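Am Donnerstag kam die Mail von Norkik, Betreff »Zelle freigegeben (virtuell)«. Im Anhang ein Prüfbericht mit grünem Balken: 2483 Durchläufe, kein kritisches Ereignis. Ich habe den Bericht zweimal gelesen und dann den Fehler gemacht, mir die Rohdaten geben zu lassen. Seitdem schlafe ich schlechter und schreibe wieder ins Blog.

Kurz zur Lage, für alle, die den letzten Beitrag nicht kennen. Ein Roboterarm soll Blöcke in eine Spannvorrichtung einlegen, loslassen, wegfahren, Backen zu. Bevor irgendwer so etwas in der Halle aufbaut, läuft es in der Simulation, bei uns in Draketti. Das ist vernünftig und ich bin dafür. Nur hat sich in den letzten Jahren eingebürgert, die Simulation als Beweis zu behandeln. Was dort tausendmal gut geht, gilt als sicher, und wer nachfragt, hält den Betrieb auf.

Durchlauf 1432 steht in der Liste als »erfolgreich«, wie seine Nachbarn. Aufgefallen ist er mir nur, weil die Logdatei kürzer war als die der anderen. Also habe ich sie aufgemacht und neben die Ansicht der Handkamera gelegt.
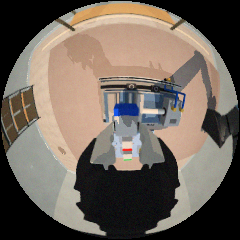

Im Log findet sich ein Schutzhalt, ausgelöst durch das Modul, das die Greifkraft überwacht. So weit in Ordnung, dafür ist es da. Der Arm bekommt den Halt allerdings erst 320 Millisekunden später mitgeteilt und fährt in der Zwischenzeit weiter nach unten. Danach steht er. Und danach schreibt die Auswertung »erfolgreich«, denn sie fragt am Ende nur, ob sich das Teil innerhalb einer gedachten Kiste rund um die Backen befindet. Befindet es sich. Der Greifer hat es ja noch in den Fingern und drückt.

Ich wiederhole das, weil ich es beim ersten Mal selbst nicht glauben wollte: Der Arm ist in Störung, das Teil ist nicht abgelegt, und der Bericht zählt das als Treffer.

Die erste Antwort von Norkik war die erwartete. Einzelfall, Randbedingung, numerisches Artefakt. In der Simulation könne sich ja niemand die Finger klemmen. Stimmt, aber dieselbe Auswertung soll später an der echten Zelle mitlaufen, und dort steht dann ein Mensch davor, der auf die grüne Meldung wartet, bevor er hineingreift. Bei einem Schutzhalt, der nicht angezeigt wird, wartet er auch. Und dann drückt er vermutlich auf »Weiter«, wie wir alle.

Oda Sjögren hat mir am Abend geholfen, den Durchlauf Schritt für Schritt nachzustellen. Sie hat die Überwachung damals mitgeschrieben (bei Rengifo, bevor die das Modul abgegeben haben) und war nicht begeistert, es wiederzusehen. Ihre Vermutung: Das Modul rechnet in seinem eigenen Takt, und die Brücke zur Armsteuerung sammelt Meldungen, bis ein Paket voll ist. Bei Positionsdaten merkt das kein Mensch. Ein Halt, der in der Schlange steht, bis genug andere Meldungen zusammengekommen sind, ist ein anderes Kaliber.

Wir haben für den Nachbau auch die Ansicht von oben dazugenommen, weil man an der Handkamera allein kaum sieht, was der Arm als Ganzes macht.

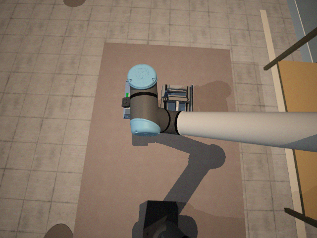

*Der Arm von oben, Ansicht aus der Simulation*

Schön gerendert ist das alles, sogar die Fliesen haben Flecken. Ich hätte auf jeden einzelnen davon verzichtet, wenn jemand die Zeit in die Meldungskette gesteckt hätte. Das ist mein eigentlicher Ärger mit diesen Werkzeugen. Je besser die Bilder werden, desto weniger schaut jemand in die Zahlen dahinter, und in der Präsentation für die Geschäftsleitung werden dann sowieso nur die Bilder gezeigt.

Mit dem Nachbau kam der Fehler zuverlässig, sobald wir die Brücke künstlich ruhig gehalten haben, also wenig Verkehr, wenig Meldungen. Je weniger los ist, desto länger bleibt der Halt liegen. Das erklärt auch, warum er im Dauerlauf kaum auftaucht: Da ist immer etwas los. In einer echten Zelle ist nach der Pause erst einmal wenig los.

Kendum, die den Prüfplan geschrieben haben, wollten daraufhin wissen, ob wir die Schwelle der Kraftüberwachung »etwas großzügiger« setzen könnten, dann würde der Halt seltener auslösen. Ich lasse das unkommentiert stehen. Oda hat es kommentiert, am Telefon, und ich gebe es hier nicht wieder.

Am heikelsten finde ich inzwischen den Abschnitt kurz vor dem Einlegen. Der Block hängt zwischen den Fingern über der Vorrichtung, und ab da geht es nur noch abwärts. Wenn der Halt in diesem Stück kommt und verspätet ankommt, ist der Weg bis zum Kontakt schon gefahren.
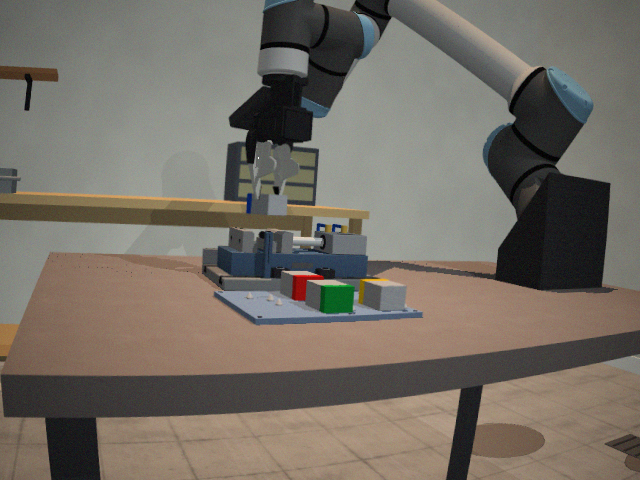
## Was ich verlangt habe

Zwei Änderungen, schriftlich, bevor irgendjemand von »freigegeben« redet:

- Schutzhalte gehen an der Brücke vorbei und werden nie gesammelt.
- Die Auswertung prüft den Zustand des Arms und ob der Greifer offen ist. Ein Durchlauf mit Schutzhalt ist kein Erfolg, egal wo das Teil liegt.

Die zweite hat Norkik sofort zugesagt, sie kostet ja nur ein paar Zeilen. Zur ersten heißt es, man prüfe den Aufwand. Ich habe gebeten, den Dauerlauf danach komplett zu wiederholen, und zwar mit Ruhephasen. Darauf gibt es bisher keine Antwort.

## Und die anderen Durchläufe?

Die habe ich noch nicht durch. Ich suche gerade nur nach kurzen Logdateien, was eine grobe Methode ist und sicher nicht alles findet. Oda schreibt ein Skript, das die Halte mit den Endzuständen abgleicht. Wer mit demselben Modul arbeitet, kann es haben, sobald es läuft, Mail genügt. Bis dahin würde ich dem grünen Balken nicht trauen, auch eurem nicht.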